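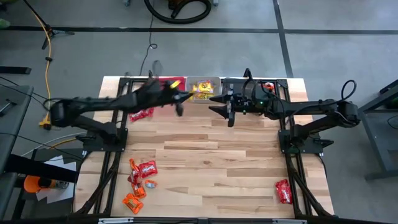
Ticket 991
Subject: Wristband top-ups rejected at bar readers, after-party venues only
Product: Wirkden entry and payment system
Site: Boyer Hall and Drosell Basement
Opened: 30 December 2020
Priority: High
Status: Resolved, monitoring

Initial report

Guests holding a Trasero festival wristband can enter both after-party venues without trouble. The door readers show green and log the entry. At the bar, the same wristband returns "balance not available" if money was added after the guest left the main site. Balances loaded before that are accepted and deducted correctly.

The fault was seen at both venues during the rehearsal night. It affects all bar readers at Drosell Basement and all but two at Boyer Hall. Cash and card sales are working.

We need this fixed before doors tomorrow. The late DJ sets run until 5 a.m. and most guests will top up by phone on the way over.

Environment

Bar readers: firmware 4.2, wired network at Boyer Hall, wireless at Drosell Basement
Door readers: firmware 4.2, same network segments
Local server: one per venue, syncs with the central ledger
Sync interval: 90 seconds (configured)
Event profile: copied from the May festival

Log

14:10 Reproduced with a test wristband. Loaded a balance of 18 through the phone page, waited five minutes, presented it at bar reader 3 in Drosell Basement. Rejected. The central ledger shows the top-up as complete.

14:25 Restarted the local server at Drosell Basement. No change. The service came up clean and the sync job reports success on every run.

14:40 Checked what the sync job is pulling. It requests ledger changes for zone codes listed in the event profile. The profile has the main stage, second stage and food court from May. It does not have either after-party venue. Entry rights are not filtered by zone, so the doors work.

14:55 Pre-loaded balances work because the full wristband list was imported to both servers during setup. Only changes made after the import are filtered. This matches the report.

15:05 Looked at the two working readers at Boyer Hall. Both are spares from the main site and were never moved to the venue profile. They query the central ledger directly. They should not be left like this – if the uplink drops they will stop taking payments altogether, while the others keep running from the local copy.

15:20 Added zone codes for both venues to a copy of the event profile. Pushed to Drosell Basement first. The server accepted the profile but kept the old filter in memory. Restarted the sync service only, then the test wristband was accepted at bar reader 3 with the correct balance.

15:35 Top-ups made before the change were still missing. The sync job only looks forward from its last marker. Reset the marker to the time of the original import and ran it by hand. It brought in 56 missed transactions. Compared against the ledger export, no duplicates and no gaps.

15:50 Repeated at Boyer Hall. Same steps, same result. Moved the two spare readers to the venue profile and tested a sale and a refund on each.

16:15 Pulled the uplink at Drosell Basement for ten minutes. Sales continued from the local copy. After reconnecting, queued sales posted to the ledger in order. One sale posted with a time stamp an hour behind. That reader had the wrong time zone. Corrected and retested.

Cause

The after-party profile was copied from the May festival without adding the new zones. The sync job treats an unmatched zone as nothing to do and reports success, so no alert was raised.

Steps for venue staff tomorrow

1. Power on the local server before any readers.
2. On the server status page, check that the venue's own name appears under Active Zones.
3. Top up the test wristband by phone, wait two minutes, and make a sale at one reader per bar.
4. If the sale is rejected, restart the sync service from the status page. Do not restart the whole server while the doors are open – entry scans will fall back to manual.
5. If it is rejected again, update this ticket and switch that bar to card.

Guests who complain about a missing balance should be asked to wait one full sync interval and try again. Do not load the amount a second time at the desk. Double loads have to be reversed by hand and the refund page does not show them until the next day.

Open items

Sync job should raise a warning when its filter returns nothing for more than an hour. Logged as a separate change request.
Time zone check to be added to the reader setup sheet.
Cloakroom reader at Boyer Hall was powered off and has not been tested. It runs the old profile until someone pushes the new one.

Ticket stays in monitoring until both venues have closed their bar totals.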